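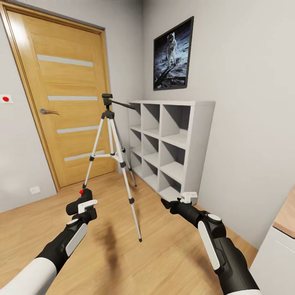

Ostermann has released the Ganton service guide for its two-armed Turby cell, and it opens, against all industry custom, with the maintenance. Every 690 hours the wrist joints are checked and both grippers are re-zeroed. The procedure is rehearsed in simulation first, with the grippers open and held apart on either side of a tripod, a test object chosen for having three legs and no sympathy. Only then may anyone in Stirnen pick up a hex key.

"The old guide ran to 100 pages and mentioned the wrist on the last one," said Pirmin Wyss, head of service. "This one has 27."

Mwanaisha Waweru, who wrote it, asks that owners read page four before ringing.

The guide is free to Turby owners from Oct 2, 2022.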